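Skostden tabletop software: progress report to Brivham
Second reporting period, March to June

Summary

In this period we finished the new planning layer for the Skostden arm software and moved all our daily testing onto it. The perception part is stable for most of the household objects. Two tasks from the work plan are late: automatic calibration of the wrist camera, and the public release of the log viewer. The reasons are given below, together with what we propose to do. The spending is in line with the plan and we do not ask for a change in the budget.

1. Perception

The work plan asked for object detection from the wrist camera only, without any fixed camera over the table. We have kept to this. The detector now gives a label, a mask and a grasp direction for each object, and it sends an "unsure" flag when the two last estimates do not agree. Before, the planner received only a label and a point, and it had to guess the direction itself.

Our test set has 188 recorded table layouts. The detector finds the correct object and an acceptable grasp direction in 126 of them. Most of the remaining layouts fail on direction and not on the label. Thin objects that lie diagonally, such as a pen or a spoon, are the largest group of failures. Shiny cylinders come second, as the reflections move when the arm moves.

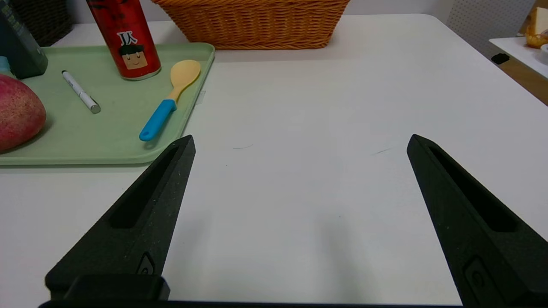

A comment on this part came from Venter, which reviews our code every month. The direction estimate should be averaged over several views before it is passed on, the reviewer wrote, and the number of views should be a setting that the user can change. We agree with this. The averaging is written and is in testing now, with 3 views as the default value. It makes each grasp a little slower, and we will report the exact cost in the next period.

Objects without a firm outline are still difficult. A mesh bath sponge, for example, gives a mask that changes its border from one view to the next. We tried a stronger smoothing filter in April, but it also removed the handles of small objects, so we took it out again. For the moment the mask of a soft object is made smaller on all sides before a grasp is planned. It is a simple method, and we would like to replace it.

2. Planning

The old planner computed one full path from start to end and then followed it. When the perception changed its answer during the movement, the arm had to stop and begin again. The new planner, which we call Skomider, divides the movement into short parts and checks the scene again between them. If the target has a new position, only the remaining parts are computed again.

The table area, the tray and the baskets are described in one scene file. This file was earlier written by hand for each layout. Since May it is filled from a first look with the wrist camera, and the operator only corrects the borders.

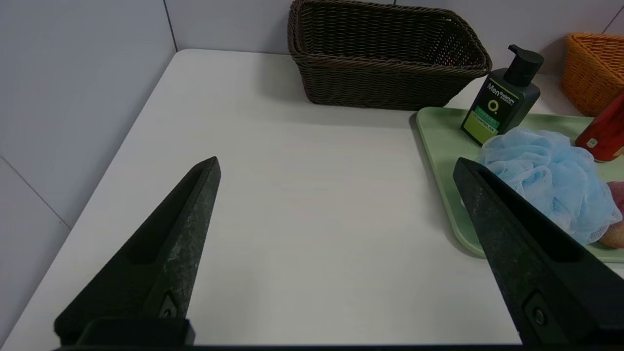 The baskets needed more work than we had planned. Skomider treats each container as a box with an open top, and a rim that curves outwards does not fit well in such a model. We added a safety margin at the rim, which the user can set in the scene file. With a large margin the planner sometimes reports that no path exists, even when the operator can see one easily. The error message now names the container that blocks the path, so that the operator knows which margin to change.

We also corrected a fault in the speed control near the table surface. The limit was applied to the wrist and not to the finger tips, and in a tilted position the tips could move faster than allowed. The limit is now computed at the tips.

3. Tooling

The log viewer can open a run, show the camera view beside the planned path, and jump to each place where the "unsure" flag was set. In total, 2,084 runs have been stored since the project began, and all of them can be opened in the viewer. The older runs had to be converted, because the time stamps of camera and arm came from two different clocks.

The public release was planned for May. It is delayed because the viewer still depends on one internal library for reading the arm data. We are writing a small replacement and expect to release the viewer in August.

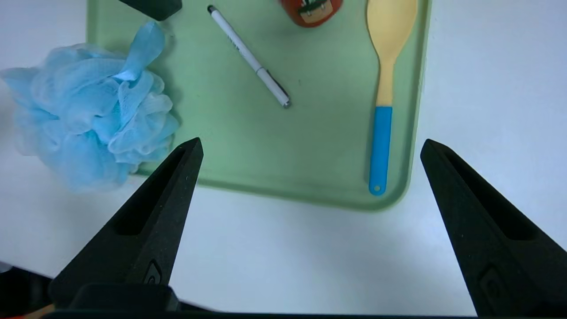
Will the delay of the calibration tool affect the final trials?
The final trials can be done with manual calibration, as we do today; it takes the operator more time at the start of each session, but the trials do not depend on the tool.

4. Plan for the next period

Finish the test of view averaging and report the time cost for each grasp.
Replace the reduced mask for soft objects with a better method.
Add a curved rim to the container model in Skomider.
Complete automatic calibration, first version in September.
Release the log viewer with a short user guide.

The calibration work will start in July, when the averaging code is merged. We would be glad to show the current software to Brivham by video call in the same month, and we can send the scene files and a selection of the logs beforehand if this is useful.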